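Robot Software, Unit 6: Learning From Demonstration, and What the Numbers Leave Out
Notes by Océane Beaudoin. Read before the April lab.

Last unit ended with the claim that a policy trained on hand-held gripper data can skip robot teleoperation altogether. Keep the claim in mind and keep your hand on your wallet.

1. What the policy gets
Wrist images, a gripper width, and a pose track recovered from the images. The pose track is an estimate. Papers tend to call it "ground truth" by page three. Ask how many episodes were thrown out because tracking failed, and whether the failures bunch up around blank walls, fast turns or close contact. In the Kadham set we use, 1042 episodes were recorded and 900 survived the filter. Kwok-wai Mak's report on the filter is half a page long, and it doesn't say which tasks lost the most.

2. Timing
Camera and width signal run on separate clocks. An offset of 50 ms looks harmless on a plot. At closing time it teaches the policy to grip before the fingers are in place, and the training loss won't show it. Check by hand on at least 11 episodes, plotted frame by frame.

3. Background
A policy sees everything the camera sees, and it has no reason to prefer the object over the furniture.
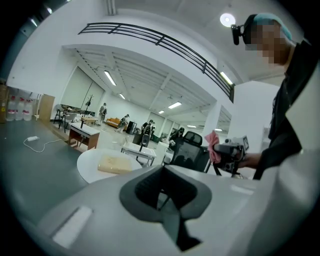 Authors like to say that variety in the room makes a policy robust. Maybe. Variety that lines up with the task is a shortcut: if every folding episode was recorded at one table, the table predicts folding. Lok-yiu Kao's masking test (blur all but the center, rerun the evaluation) costs an afternoon, and I have yet to see a vendor slide that includes it.

4. For the lab
Run the Sani planner baseline first, untuned. Then run the learned policy with the same start poses. Report every trial, including the ones you restarted. Chak-lun Yang has the split files; don't make your own.

Reading: Tam's notes on clock drift, sections 2 and 4. Skip section 3, the sign convention is wrong.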